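Wood grain

Wood grain is the word we use for the direction the fibers run in a piece of wood, and also (this is where people get mixed up) for the pattern you see on the surface. I write most of the timber pages on this site, and this is the one I get the most mail about, so I've rewritten it again – sorry to anyone who liked the old version.

How it forms

A tree puts on a new layer of wood just under the bark every growing season. In places with a cold winter, the wood made in spring is lighter and more open, and the wood made later in summer is darker and denser. One pale band plus one dark band makes a ring. I once went over a slab of ash with a pin and a magnifying glass and got to 91 rings, then did it again and got 104, so don't trust me on dates! Tropical trees often have no clear rings at all, and that's why some of them look so even when they're planed.

Kinds of grain

Straight grain runs along the length of the trunk and is the easiest to work. Spiral grain twists around the trunk as it grows. Interlocked grain twists one way for a few years and then back the other way, which gives you those lovely stripes and also tears out horribly under a plane. Then there's wavy grain, sometimes called fiddleback, and the wild swirls you get around burls and crotches. I love burls. I can't afford burls.

How the cut changes it

The same log can look like three different woods depending on the saw. Flat-sawn boards show big arches, often called cathedrals. Quarter-sawn boards show tight, nearly parallel lines, and in oak you also get shiny flecks where the rays are exposed. Rift-sawn boards sit between the two, with very plain lines and a lot of waste, so they cost more. The old Oltbridge mill guide, which I still use, sorts boards by the angle of the rings at the end, and I've never found an easier way to learn it.

Grain and strength

Wood is much stronger along the grain than across it. You can split a log with one good hit down the fibers, but try chopping straight across and you'll be there all afternoon. It also swells and shrinks far more across the grain than along it, so wide tabletops need room to move. My first table, a Flaten kit, had its top screwed down tight, and it cracked in December.
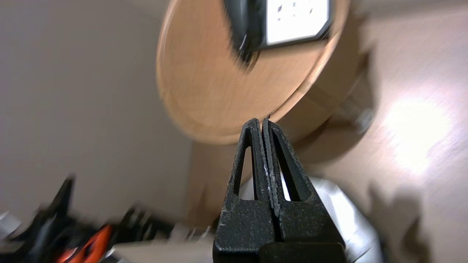
Black two-fingered gripper with a wooden surface beyond its tips.

Grain and finish

Open-grained woods such as oak and ash have pores big enough to feel with a fingernail. Some people fill them for a glassy surface, and some (me included) leave them alone. Sand with the grain, always, or the scratches will show up the minute the stain goes on. Cherry and pine can go blotchy, so test on a scrap first.

See also: Burl, Growth ring, Quarter sawing, Veneer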